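I got to Drodbridge early, which meant I had time for a terrible vending machine coffee before Lovisa Vik came down to fetch me. She talks fast and walks faster, and she was already telling me about failed grasps before we reached the stairs.

Vik has spent the past year on a method she calls Sultau (after a lake near her grandparents' house, she says, there's no clever acronym). The idea is pretty easy to explain. Most robot learning keeps the good tries and throws out the bad ones. Sultau keeps the last moments before a bad one and has a person steer the arm out of trouble from there.

"We used to delete all of that," she told me. "You'd have somebody sit there for an afternoon, and half of what they did went in the trash. And the half we kept was the easy half!"
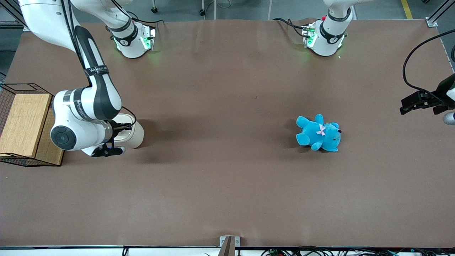
Soft things are where the method earns its keep, according to Vik. A block is a block from any side, but a plush toy squashes, leans and has limbs going everywhere, so the arm can come in over a perfectly good spot and close on a bit of fluff. The blue teddy on its side, with its little pink bow, is a nice case, and I'll admit I was rooting for it. "Grab the bow and you've got a ribbon and no bear," Vik said. "Grab one leg and the whole thing swings. You want the belly, and the belly is never facing the way you'd like."

Her colleague Edin Kelmendi joined us around then, eating a sandwich. He runs the training side and he's the skeptic of the two, as far as I could tell. I asked him if the method really works or if it just makes for a good talk.

"Both," he said. "I didn't believe it in March. I thought we were teaching it to make mistakes so it could fix them."

What changed his mind was a test they ran in July. They trained one version on 1,000 clean demonstrations, and another on the same number with the rescues mixed in. Then each got 16 tries at picking up toys it hadn't seen before. The clean version managed 6. The Sultau version managed 10.

I said that sounded like a pretty small test, and Kelmendi laughed. "It is a small test. Please write that down. I'd want to see it repeated on another setup with other people running the arms before I said anything louder."

Vik was a little less patient about it. She thinks the count hides the interesting part, which is how the failures look. The clean version, she said, would miss and then carry on as if it were holding something – all the way over to the drop-off, fingers shut on air. The other one would more often stop, open up and come back for a second go.

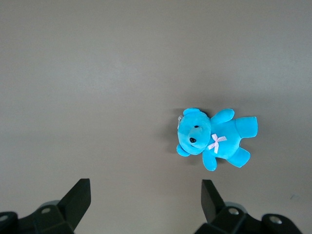 "I care more about the second go than the first," she said. "If you only ever show it perfect pickups, it has no clue what to do when it's two inches off. Why would it? It's never been two inches off."

We got into the cost of all this, too. A rescue takes longer to record than a normal pickup, and the person steering has to make a judgment call about when to step in. Step in too early and there's nothing to learn from. Too late and the toy is on the floor. Kelmendi wrote a small tool named Galtura that flags the likely moment, but he says people override it a lot, and he hasn't worked out yet whether the people are right.

The next step is the one Kelmendi asked for. A group at Zieliński has agreed to rerun the comparison with their own arms and their own toys, and Vik is sending them the written protocol but none of the trained models. She wants them to start from scratch.

"If it falls apart over there, fine, I'll be grumpy for a month," she said. "Then we'll go look at their bad tries. They've promised me they won't delete any."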